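3.2 Sorting small bathroom things by shape

I went into this part of the study thinking people sort by what a thing is for, so creams with creams and pills with pills. The notes from the Brellamora flats in May made me doubt that, and I started paying much more attention to packaging (my poor colleagues at Josinau heard a lot about toothpaste that month). Tubes and boxes really do ask for different homes, and Figure 4 shows the kind of setup I mean.

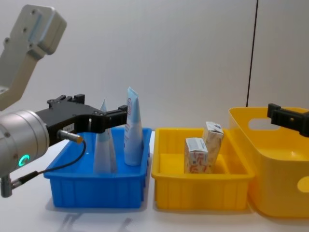
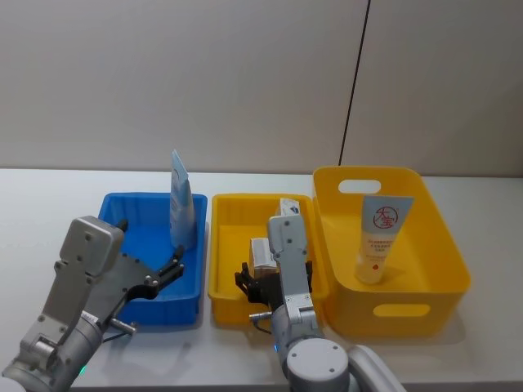
Figure 4. Squeeze tubes and small boxes in open plastic containers on a white tabletop.

What I like here is how a tube behaves once you stand it on its cap. The flat crimped end goes up, and in a shallow bin it pokes out over the rim, so you can grab it without digging. Boxes are happy lower down. The yellow container holding the two small boxes in each view is the same sort of shallow thing as the blue one, and that's plenty of depth for them.

The deeper basket with the oval handle holes, in the second view, is a different story. I'd call it a Grotum-type basket, after the shelf category in our coding sheet, and I'm fond of it for tall tubes! The higher walls give them something to lean on. Our diary keepers used baskets like that for nearly everything, though, and small boxes went to the bottom and stayed there. One of them wrote "I bought a second one of the same cream, 20 minutes before I found the first," and I have done exactly this myself.

We coded 1000 put-away events across 10 households using the Sepp scheme (see Section 2). Shape came up more often than I'd guessed in the reasons people gave, and color hardly came up at all, even in homes with bright bins. I don't want to lean on that too hard, as two households owned only white containers.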